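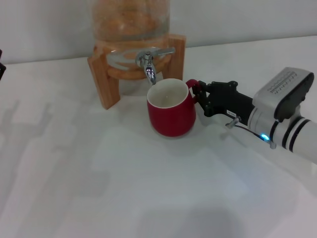 ok I have been trying to pick a gray for the kitchen since August and I have feelings, so, a thread

1/ there are 70 grays on the Rokel fan deck. SEVENTY. I went in thinking I'd grab one on my lunch break and be home with a roller by dinner (ha)

2/ the first one I tried went purple by the window. Second one looked like wet cement. My sister came over, squinted at it and said "is it primer?" and then asked what was for lunch

3/ so now I'm deep in undertones. Green grays, blue grays, the brownish ones they call greige, which I refuse to say out loud at a paint counter 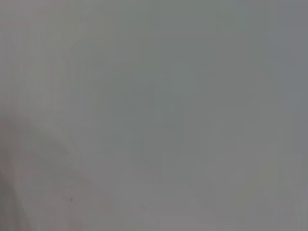
Gray, a little green in the middle, bluer to the right

4/ best tip so far came from Kohei Shimada at the Clandach store: paint a big piece of poster board and move it from wall to wall, morning and night. I'd been doing tiny squares like an amateur!

5/ also, warm bulbs change everything. I swapped 3 of them on Wednesday and a color I hated is back in the running??

6/ current finalists are Wikberg's green one and a cooler one from Sugawara that costs $19 more a gallon. I want the Sugawara. I'm going to buy the Wikberg

7/ trim is staying white, please don't send me trim opinions, I can't do this twice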